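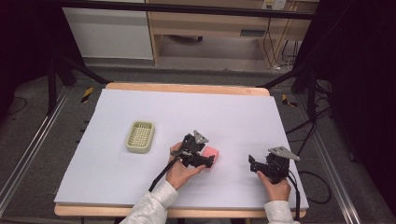
From: Yuto Ebihara
To: Duterow house list
Subject: Re: sponge goes where?

On a June morning at 7:15 Jong-dae Chae wrote:

> Can we please settle the sponge question. I found it lying face down
> in the sink again, under a saucepan. There is a green basket. It has
> holes in the bottom. I bought it so that the sponge could sit in it.
> Also, is the pink one for dishes or for the counter? I have been
> using it for both and would rather know.

Jong-dae,

Dishes. The counter has its own cloth, the gray one on the oven door, which has been there so long it may be holding the door on.

I'm fully behind the basket. My one complaint is that it lives behind the faucet, where you have to reach past the kettle with a dripping sponge and leave a trail worthy of a snail. Could we move it to the left of the sink? I tried it there for 3 days and the sponge went home every night. Then someone needed the spot for a melon.

While we're at it: squeeze it out first. A basket with a grid in the bottom can only do so much for a sponge carrying half the dishwater in Ikeda Street.

New sponges are in the drawer under the toaster, 4 left. Please don't open one for the bike.

Yuto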